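Skindau folding work table, six months on

Small, white, straight legs, does the job.
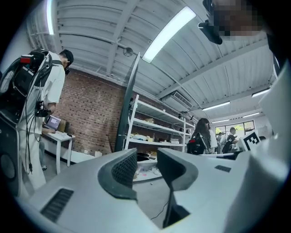

White table, open laptop, grey floor, brick wall behind.

I picked up a Skindau back in February for $126, after Jennylyn Talavera at work kept raving about hers (she has two!). I wanted something small for the laptop and all the little bits that end up beside it, and it's been great for that. Mine took me 18 minutes to put together with a cup of tea on the go.

Grumbles? The top marks if you drag a mug across it, and the grey rubber feet on mine came off twice before I glued them. I looked at the Drullow too, but at $287 I couldn't make myself love it. For typing, sorting mail and the odd lunch, the Skindau's a ripper. Wouldn't sit on it though!

Four stars from me, and I'd happily buy another in the same colour.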